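7th November

Spent the morning on the push buttons for the operator stations. The Falcão order came in short again, so we are working out of the mixed bin until the rest turns up. Everything in that bin came off the old Orkberg panels we stripped in May, and most of it was put away without being checked. That has to be done before anything goes into a new door.

Started with the yellow mushroom heads. Wiped the caps with a damp rag and a little dish soap. The grime comes off but the small dark spots don't, they are in the plastic. Tried the white polishing paste on one cap and it left a shiny patch that looks worse than the marks did. Don't use it. Scuffed caps are fine for the test bench and for training, not for anything we ship.

Contact checks with the meter, button held down and then let go, twice each way. Most read under 2 ohms closed, and I am calling that good. One jumped up to 38 and wandered when I wiggled the block. Took the block off, blew it out, put it back, same thing. The block is scrap, the head is all right. Heads and blocks do not have to stay together, so please don't throw out a whole button for a bad block.

Things to watch when putting them back together:

Line the block up with the housing before pushing. If it goes on crooked it feels seated but the plunger drags.

Check that the block is latched by pulling on it, not by looking.

The metal ring only needs to be hand tight plus a little. Somebody has been at a few of these with pliers and the plating is chewed.

Keep screws with their blocks. The Vokenitz screws look the same but the thread is different and they will strip.

Cycle test after lunch. Set the counter for 2,000 presses on one of the cleaned ones and left it running while I sorted labels. Meter reading at the end was the same as at the start. The spring feels a bit softer than on a new one, though I had no new one on the bench to compare, so take that as an opinion.

The clear acrylic sheet needs a decision too. It has picked up scratches and swirl marks, more toward the top, and I think the blue shop towels are doing it. Use the microfiber cloths in the second drawer and plain water. No glass cleaner – the ammonia is bad for acrylic and it will craze. A new sheet from Grultix takes 4 weeks, so I would like to order now and keep the old one as a spare.

Still to do: relabel the bin, sort out the red caps, find the missing bag of legend plates. I also want a proper drawing of the hole size for the panel doors, with the notch shown, because the last set was drilled plain and the buttons turned in them.
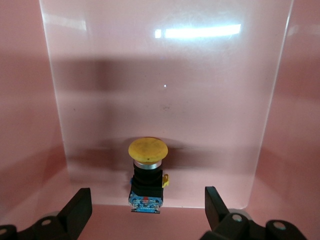

The legend plates may be in the tall cabinet with the cable glands. I will look there first. If they don't turn up, we can engrave a few on scrap yellow stock and use those until the order is complete.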